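FELLEL OPENS ITS DOORS IN DARANCE ON 16th October

Come and watch our robot arm sort out its blocks

DARANCE – We're having people over! I've been writing these releases for Fellel long enough to know that "open day" usually means a folding table and a bowl of mints, so let me tell you what we're really doing. We're switching on the Sundov bench and letting you stand right next to it for as long as you like.

Sundov is our block-handling project, and I'm a little bit in love with it. The job sounds so easy – pick up a colored cube, put it down against another one, stay inside the lines – and then you watch an arm try it and find yourself holding your breath. We ran a small preview in July for 20 neighbors, and most of them stayed through lunch (we hadn't planned lunch, so there was a pizza run).

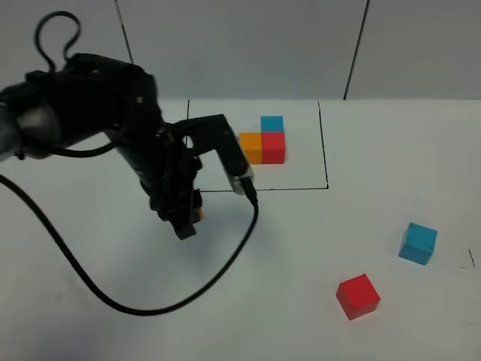
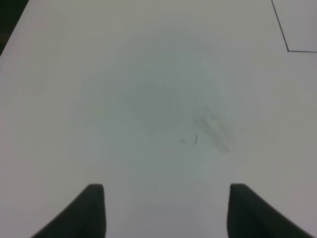
A white tabletop, some thin dark lines and a two-fingered gripper to do the work.

Tiwari was at the July preview and told us afterward that the slow parts were the best parts, and that next time there had better be chairs. The kids had wanted to call out which color came next, Tiwari added, so could we please let them? Yes to both! Chairs are ordered, and visitors will get to pick the color order in every afternoon run.

Doors open at 10 a.m. and we'll keep going until 6 p.m., with a new demonstration starting on the hour. Our engineers will be at the bench all day and they love questions, including the ones you think are silly. We have room for 200 visitors in total, so please save a spot at the front desk or call extension 2806. Admission is free. Kids are very welcome with a grown-up, and the parking lot behind the building is open to everybody.

Press who'd like a quieter look can come by an hour early – just tell the front desk and I'll put the coffee on.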